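Section 6: Setting up your Huvent cycle computer for its first ride

By now the mount should be snug on your handlebars and the battery fully charged, so well done, the fiddly bit is behind you! What follows takes a few minutes and is best done at home with a cup of tea, before you've got your gloves on and your friends are waiting at the gate.

1. Press and hold the side button until the word Huvent shows on the display, then let go.

2. Choose your units. Most of our riders in Stollwood like miles, but you can swap to kilometres whenever you please and your old rides will be converted for you.

3. Enter your wheel size. You'll usually find it printed on the side of the tyre (it can be quite faint on an older one, so do take it to the window). If you can't make it out, measure the wheel by rolling it along the floor for one full turn and typing in the distance.

4. Spin the front wheel gently by hand. A small wheel symbol should blink in the corner. If it doesn't, slide the sensor a little closer to the magnet and spin again.

5. Set the trip counter to zero by pressing both buttons together.

Note: The memory holds 362 rides. When it is full the oldest ride is cleared to make room, so copy any you're fond of to your computer first.

Caution: Please don't change settings while you are moving. Pull over somewhere safe, put a foot down and take your time.

Checking the distance

6. Pick a quiet, straight stretch where you know the length, and ride it at an easy pace. We suggest 1,000 metres, which is long enough to show up any mistake in the wheel size. Keep as straight a line as you safely can, steering gently round broken patches in good time.

7. Compare the reading with the true length. If it's a touch out, go back to step 3, alter the wheel size slightly and ride the stretch once more.

Note: Tyre pressure makes a difference too, so pump up both tyres before you start.

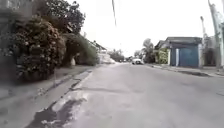 Tavion Pruitt: My reading was well over on the first go, 1,299 for what should have been a thousand, and I'd put in the size for my other bike. Changed it as in step 3 and it's been spot on ever since, so do check which wheel you're measuring!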